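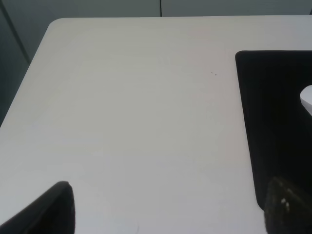

Vistier与重型运输承包商Kandier签订了一份运输与现场就位合同，负责将一台重2766吨的海上变电站上部模块从Hedby装配场运至海上交付点。合同范围包括滚装装船、海上固定、拖航以及交付前的压载配合，工程准备工作已于今年年初展开，装船窗口定在June。双方的第一次技术对接会在Hedby的项目办公室举行，与会人员围着一张圆角的浅色大桌，把装船顺序从头到尾排了一遍，桌后是灰绿色的墙板。会后形成的接口清单成为后续全部工程文件的依据。

该模块由钢结构制造商Hrubý承建，内部已安装主变压器、开关设备和辅助系统，在陆上完成大部分调试后整体出运。由于设备已经就位，模块的重心与几何中心不重合，偏向变压器一侧。Kandier为此重新计算了轴线车的分组方式和各组液压回路的压力分配，使装船过程中每组轴线的载荷都保持在允许范围以内。

装船将采用自行式模块运输车。运输车从模块支墩之间驶入，顶升后沿重载道路行至码头前沿，再经跳板驶上半潜驳船。行驶线路全长不到两公里，途中有两处转弯，其中靠近码头的一处转弯半径较小，场方将在装船前拆除一段围栏和一座临时泵房。道路承载力由第三方岩土公司复核，两处回填区域需要加铺路基板。

“这个模块的重量在我们处理过的货物中不算最大，但是留给我们的高度余量很小，”Vistier项目经理Jessie MacLeish表示，“运输车的最低行驶高度、码头前沿标高和驳船甲板标高必须同时对得上，潮汐窗口又比较短。所以我们把大量时间放在压载方案上，而且准备了备用泵组。”

根据现行方案，整个装船作业将持续14小时，其中模块通过跳板的时间安排在涨潮阶段。驳船压载系统将配合运输车的推进逐步调整，每前进一个轴距暂停一次，由测量人员核对甲板标高、纵倾和横倾数值，确认后再发出继续前进的指令。如果任一数值超出限值，作业将在原位停止，直至压载调整完毕。方案同时规定了返回点，越过返回点之前，模块可以退回码头。

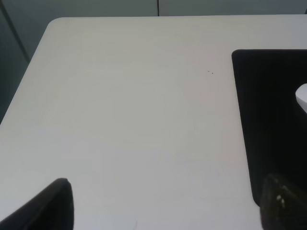

Hedby项目办公室，浅色桌面与灰绿色墙板。

海上固定方案由Vistier的工程部门编制，并已提交海事保险检验师审查。模块将通过焊接在甲板上的支撑结构和止动件固定，支撑点与驳船的横向强框架对齐。加速度取值基于航线季节性气象统计，并考虑了途中可能进入避风锚地的情况。检验师在第一轮意见中要求补充部分焊缝的疲劳校核，相关计算已经完成，修订版文件随后提交。

航程由一艘主拖轮承担，另有一艘辅助拖轮在出港和抵达阶段协助。出港前将召开联合会议，由拖轮船长、驳船负责人、检验师和货主代表共同确认气象预报。项目采用的放行标准为：未来72小时内有效波高低于设计限值，且两家独立气象机构的预报趋势一致。任何一方提出异议，出港时间顺延。

抵达海上交付点后，起重船将把模块从驳船上吊起，安装到先期就位的导管架基础上。吊装作业不在本合同范围内，但Vistier需要负责切割海上固定件，并在起吊过程中保持驳船的姿态。切割顺序经过专门设计，在最后一批止动件割除之前，模块始终具有足够的横向约束。切割工作预计由两个班组轮换完成，所需设备和耗材将随驳船一同运抵。

为配合该项目，Vistier将在Hedby派驻工程与作业人员，高峰期现场人数为70人，包括运输车操作员、压载工程师、焊工、索具工和安全管理人员。所有人员在进场前须完成装配场的安全培训。夜间作业需要单独申请许可，照明布置图已由场方批准。

Kandier负责运输车的供应和操作。运输车将分批由公路运抵，在场内拼接后进行空载行驶测试和液压保压测试，随后驶入模块下方进行称重。称重结果将与Hrubý提供的重量控制报告进行比对。如果实际重量或重心位置与报告的偏差超出约定范围，工程计算将重新进行，装船时间相应调整。为此，称重安排在装船前三周，给可能的修改留出时间。

“称重这一步不能压缩，”MacLeish说，“我们宁可让运输车早到几天，在场地上等着。后面的每一份计算书都要用到这组数据。”

项目各方还就文件管理作了统一规定。所有图纸、计算书和作业程序均通过同一平台提交，版本号以现场执行版为准，纸质文件只保留签字页和作业检查表。装船当天的指挥链以作业程序附录中的通讯图为准，主频道仅供装船总指挥、运输车主操作员和压载负责人使用，其他岗位使用备用频道。

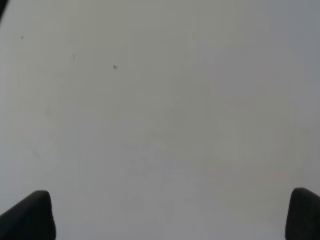
平整哑光的浅灰色表面，近景。

交付完成后，驳船将返回Hedby拆除甲板支撑结构，恢复甲板状态并进行退租检验。拆下的钢构件中，尺寸合适的部分将由Vistier回收，用于后续项目，其余交由场方处理。

本次合同是Vistier与Kandier首次在海上变电站项目上合作。两家公司此前曾共同完成石化设备和港口起重机的短途运输。合同金额未予披露。

关于Vistier
Vistier从事超限和重型货物的海上运输，业务包括滚装装卸、浮装浮卸、海上固定设计以及项目物流管理，客户来自海上风电、油气、船舶制造和港口建设领域。公司自有工程团队，可提供从前期可行性研究到现场执行的服务。

关于Kandier
Kandier提供陆上重型运输、顶升、滑移和称重服务，运营自行式模块运输车及配套动力单元，作业范围涵盖装配场、炼厂和港口。

关于Hrubý
Hrubý制造大型钢结构和海上模块，产品包括变电站上部模块、导管架和甲板室。

媒体联系
Vistier企业传播部
采访及图片需求请通过公司网站的新闻中心页面提交，工作时间内受理。

本新闻稿中有关作业时间和进度的内容基于发布时的计划，实际安排可能因天气、称重结果及港口条件而变化。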